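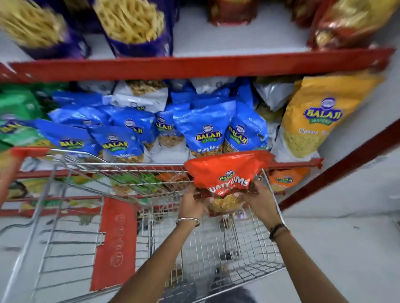 Slide 1. Bag into cart, held by both sides.

Title: Two fingers or suction for soft packets. Speaker notes, Basorex gripper comparison.

Start with the numbers. We ran 156 pick types on the Mereck parallel gripper and the same 156 on the Fondel suction head, same arm, same controller. Total attempts, 3,000. Leave the table up while people read it. The Mereck finished 109 types without a drop, the Fondel 49.

Say early that the Fondel result is mostly a pouch problem. Rigid cartons were a tie. Film wrinkles under the cup, vacuum leaks, the controller reads a good seal for a moment and then loses it.

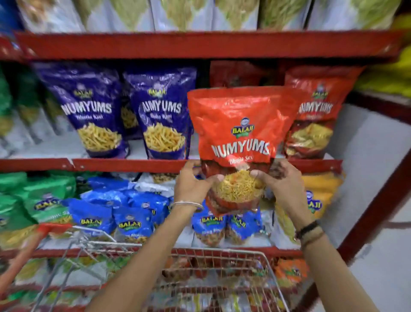 Page 4

Slide 4. Camera placement. The wrist camera loses the target at close range once the pouch fills the view. The head camera keeps it, but the forearms come up from below and take part of the shelf. Clear windows on the packaging gave bad depth on both. Mention the exposure fix only if asked - it is in the August report. 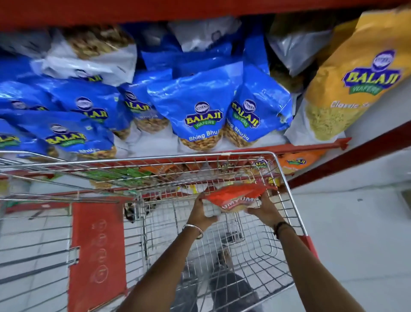

Slide 5. Release height. Both grippers were set to open at a fixed height over the basket floor, and that setting caused more faults than the grasp did. Wire mesh returns depth from whatever is behind it, so the planner put the floor too low. Point to the tiles showing through the bottom of the cart. The person lowers the packet just inside the front wall with both hands on it. Our single arm has to clear the rim first, then go down. Next test is two Mereck units on the Grigaitė bench, same controller, force limit unchanged.

Questions. Cup size: one only, the stock one.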